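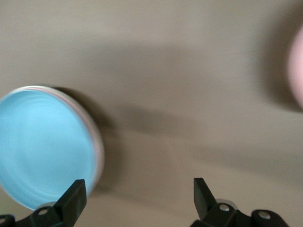
Pale blue on top, with a lighter rim.

The Bell at Masri's

A short story

The police column in our paper was always given to whoever had been there the least time, on the grounds that nothing in it could be got very wrong, and so in my first autumn it was given to me. Every Monday I walked down to the station on Istgate with my notebook and my good umbrella, and the desk sergeant, a large, sad man who kept peppermints in his hat, read me the week's crimes out of the book. Wellberg did not go in for much. There were wing mirrors, there were bicycles, there was a long and bitter business about a hedge. I wrote it all down as if it were a coronation.

One Monday in September he turned over the page, sighed, and told me that somebody had stolen the bell from Masri's.

I should say what Masri's was, for those who have come to the town lately and know it only as the place that sells candles. In those days it was the ironmonger's, a deep brown cave of a shop which smelled of paraffin and string, and over the door on a curled spring hung a brass bell that you could hear as far away as the chemist's. It had been there under old Mr Masri and under his father. When the old man died his nephew came over from Peltance to run the place, a brisk young fellow, perfectly pleasant, who had plans for the lighting. On the Friday night the bell was hanging where it always hung. On the Saturday morning he unlocked the door, walked in without a sound and got as far as the paint before he noticed what was missing.

"Was anything else taken?" I asked.

"Not so much as a nail," said the sergeant. "Till wasn't touched. Door was locked when he got there, and no marks on it. They unscrewed the bracket, took the bell down, and swept up the plaster afterwards." He offered me a peppermint. "It's the sweeping up I don't care for. It isn't natural, in a thief."

I went back and wrote two paragraphs. The editor took out one of my adjectives and put the item at the bottom of the column, underneath a stolen wheelbarrow, and that, as far as either of us knew, was that.

The letters began coming on the Friday. I have worked on larger papers since, and I have covered things that properly mattered, a mill fire and a couple of murder trials among them, and I have never seen a postbag like the one we had over that bell. There was a retired stationmaster who wished it known that he had set his watch by it, though how you set a watch by a shop bell he did not explain. There was a lady who had met her husband underneath it, the two of them trying to come through the door at once with a mop apiece. There was a good deal of feeling against Peltance, whose people were generally supposed, in Wellberg, to be capable of anything, and one correspondent had it on sound authority that the bell was already hanging in a public house over there and being rung for last orders. I was sent across on the bus to look. I went into three public houses, drank a lemonade in each, and came home with no bell and a headache.

The editor, who knew a good thing when it landed on his blotter, moved the story up to page one. He wanted something fresh on it every week, and it was my job to find it. I interviewed the nephew, who was bewildered by the whole affair and kept saying that he had been going to take the thing down anyway. He had ordered an electric buzzer. He showed me the catalogue. I didn't put that in, as I was fond of my windows and thought he was probably fond of his. I interviewed the chemist, who had heard nothing, and the man who delivered the early milk, who had seen a cat. I asked the sergeant each Monday whether there was any progress, and each Monday he looked down into his hat and said that inquiries were continuing.

By the time the clocks had gone back I was sick to death of it. I was lodging then with my great-aunt, in the tall narrow house two doors along from the shop, and she had to hear about it every evening over her knitting. She was a comfortable person to complain to. She had kept the accounts at the gasworks until she retired, she wore a man's cardigan with leather elbows, and she believed that most troubles came from people skipping their breakfast. She would let me run on about fingerprints and Peltance and the price of lemonade, and when I had finished she would count her stitches and say that she expected it would turn up, dear, things did.

I think now of all the questions I put to all those people, with my pencil so very sharp, and that it never crossed my mind to put one of them to her.

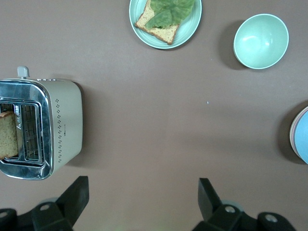 What broke the case, if that is the word, was a cold. I came down with it at the beginning of the winter and was kept at home, and so for the first time since I had lived there I was in the house on a weekday morning, when my great-aunt believed that she had it to herself. I came down late, in my socks, to see if there was anything hot to be had. The cream toaster stood at one end of the brown table, and she had laid out a slice of toast on one of the pale green plates, with a lettuce leaf on top of it, which was her notion of what an invalid needed, and an empty bowl of the same green. She herself was not at the table. She was standing in the scullery with her back to me and the door pulled nearly to, and as I put my hand out for the toast I heard, quite softly, a bell.

It was muffled. She had a tea towel wrapped round most of it, I saw afterwards. But I had been going in and out of Masri's since I was small enough to be lifted over the step, and you might as well try to disguise your own mother's cough.

I sat down and ate the toast, lettuce and all. I couldn't think what else to do. After a while she came out, and she looked at me and at the crumbs, and she put the bell down on the table between us in its tea towel and said, "I suppose you'll want to write this down."

I said that I hadn't brought my notebook.

So she told me, and she took her time over it, and I shan't give you the whole of it, partly for want of room and partly because I don't believe it was told to me for that. She had had a key to the shop for around 16 years. The old man had given it to her so that she could see to his geraniums when he went to his sister's by the sea, and when he died it hadn't occurred to anyone to ask for it back, and she hadn't liked to bring it up. I said something about its being good of her to take such trouble over geraniums. She said that they had been very nice geraniums. Then she said that he used to come round the counter himself when she was leaving, whoever else was waiting, and hold the door for her, and that he held it rather longer than a door needs holding, so that the bell went on and on over their heads. In all that time neither of them had said a word about it. She told me this while looking hard at the toaster.

And then in September the nephew, being friendly, had shown her the catalogue.

"A buzzer," said my great-aunt. "I asked him what was to become of the old one and he said he supposed the scrap man would have it." She folded a corner of the tea towel over and unfolded it again. "I did mean to ask him for it, you know. I got as far as opening my mouth, and I bought a packet of fuse wire."

She had gone in that night with a torch and the gasworks screwdriver. She had stood on the shop's own steps, at her age, and she had swept up after herself because you do.

I had the best story in the county sitting in front of me in a tea towel, and I am sorry to say that I did consider it. I was young, and it would have gone on page one without any help from anyone. I considered it for as long as it took her to put another slice in. Then I asked her whether she thought the sergeant knew.

"Oh, I should think so," she said. "He was very kind about it. He came round for the parish magazine, the week after, and he told me his inquiries might continue for years."

The cutting is here on my desk as I write, gone the colour of tea. It is from the paper of Sat 11 December, and it is the last thing I ever wrote for the police column, as there was a new boy by Christmas and he had to be given something. It says that the bell taken from Masri's on Istgate had been returned to the premises, in good condition, by a person who did not wish to be identified, and that no further action would be taken. It says that the proprietor, in view of the public interest, had decided to put it back up over the door, where it could be heard from the start of business on Monday.

It doesn't say that he came to our house the evening before with the bracket in his hand, or that he had with him two pots of geranium cuttings off the windowsill in the back of the shop, which he said he had no idea how to look after. My great-aunt told him he had been drowning them. She put her coat on over the cardigan and went back along the pavement with him to see about the rest, and I stayed behind with my cold and did the washing-up.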